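Zurnby Learning Pages
Robots and Automation: Reading for Ages 8 to 11

How a Robot Is Shown What to Do

Many machines follow a list of orders that a person has typed into a computer. This works well when everything stays the same. A machine that puts lids on jars can repeat one movement all day, provided that each jar arrives in the same spot.

Other jobs are harder to write down. Try to explain, in words only, how to pick up a sock. How hard should you pinch? Where should your fingers go if the sock is crumpled? For jobs of this kind, engineers often show the robot what to do. 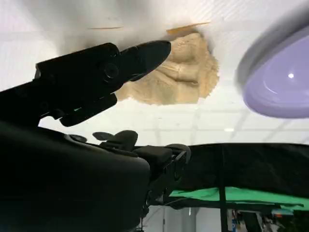 Teaching a robot in this way is called demonstration. A person guides the arm through the job while a computer keeps a record of every movement. Most robot arms used for this work do not have a hand like yours. They have a gripper, with parts called fingers that open and close. The black finger here is narrow at the tip, and the tip points towards a lumpy, beige mound on a white table. To a person, reaching for something is simple. The robot must be shown how far to reach, and at what angle.

Two Ways of Showing

There are 2 main ways to give a demonstration.

1. By hand. The person holds the arm and moves it. The motors are set so that the arm can be pushed gently from place to place, and the joints record each bend and turn.

2. By remote control. The person stands or sits away from the arm and moves a set of controls. The robot copies the movement. This is also called teleoperation. "Tele" comes from a Greek word meaning "far off".

The Savau teaching arm, which is used in our school workshops, can be guided in either way. It has 4 joints that pupils may move, and each joint has its own number on the control screen.

Why Cloth Is Difficult

A wooden block keeps its shape when it is lifted. A towel does not. It bends, bunches up and droops, and it may never lie in the same shape twice. When a gripper presses into a fluffy towel, folds form in the fabric and parts of it may be hidden from view. The robot has to work out what it is holding from what its camera can still see.
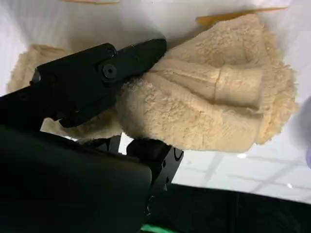

How Many Times Must It Be Shown?

One demonstration is seldom enough. If a robot sees a job done only once, it may learn that one movement and nothing more. The teacher therefore repeats the job and changes something each time, such as where the cloth is placed.

In the Cloutier project, pupils and staff recorded 54 demonstrations in a single Thursday session. The full collection now holds 2,739. Mistakes are marked so that the computer does not copy them by accident.

Words to Know

Demonstration: showing how a job is done.
Gripper: the part of a robot that takes hold of things.
Joint: a place where the arm can bend or turn.
Teleoperation: moving a robot from a distance.

Something to Try

Ask a partner to close their eyes and hold out one hand. Guide the hand slowly to a folded tea towel and help your partner to pick it up. Next, return the towel to its place and give the instructions using words alone. Talk about which way was easier, and write down any words that caused confusion.

Teachers may borrow the printed activity cards from the Grernlow Resource Room during term time.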